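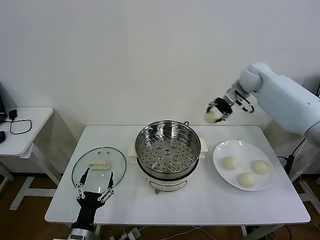
# Dudgate kitchen: steamer notes

Working notes for the shared kitchen at Dudgate. Covers the electric steamer pot, the lid, the steel basket and what we cook in it. Started by Hadiza Chukwu in February, still patchy. Fix what's wrong, don't ask first.

## What's in the folder

- `steamer.md` - times and water levels
- `moinmoin.md` - Ngozi's recipe, the long one
- `veg.md` - mostly pumpkin and broccolini, needs work
- `old/` - notes from the Wike flat, different pot, don't trust the times

## Setting up

1. Pot on the table, both side handles clear so you can grab them.
2. Water in the base, 700 mL. More than that and it bubbles up through the holes.
3. Basket on top. Push down till it sits flat all the way round.
4. Food in, one layer if you can. Leave some holes uncovered or the steam can't get up.
5. Glass lid on last.

Plate goes next to the pot before you start, not after. Tanko has carried hot corn across the kitchen in his hands twice now.

Lid goes down flat on the table when it's off. Don't lean it on the splashback. Tilt it away from you when lifting, the drips are scalding.

## Times (from the boil)

| Food | Minutes | Notes |
|---|---|---|
| Broccolini | 4 | 5 if the stems are fat |
| Corn, halved | 9 | |
| Dim sims, frozen | 14 | baking paper under, poke holes in it |
| Pumpkin chunks | 16 | skin on is fine |
| Moin moin, small tins | 46 | top up water halfway |

Times are for a full basket. Half a basket, check early. Kumara not tested yet, Binta reckons same as pumpkin.

## Cleaning

- Unplug. Let it cool propely.
- Basket: hot water, soft brush, do the holes from underneath as well. No steel wool, it scratches the shiny bit.
- Lid: by hand. Dry under the handle, water sits there.
- Base: wipe only. NEVER in the sink.
- Scale in the base: 2 tablespoons white vinegar, top up with water, bring to the boil, tip out, rinse. Once a month, more if you're steaming every arvo.

## Known problems

- Pumpkin stains tea towels. Use the dark ones.
- Rice in the basket falls through. Use a bowl. (Damilola tried muslin, worked ok but a pain to wash)
- Fish smell hangs around in the lid rim. Bicarb helps a bit.
- Fogs up the window over the bench, open it first

## Todo

- [ ] eggs, soft and hard
- [ ] times for bao, Binta has them on her phone somewhere
- [x] moin moin in tins vs leaves (tins easier, leaves taste beter)
- [ ] work out which of the `old/` notes are worth keeping
- [ ] move the shopping list out of `veg.md`

## Using these notes

Copy whatever you like. If you change a time, put your initials and how full the basket was. Questions to Hadiza or Ngozi, usually in the kitchen after 6 pm.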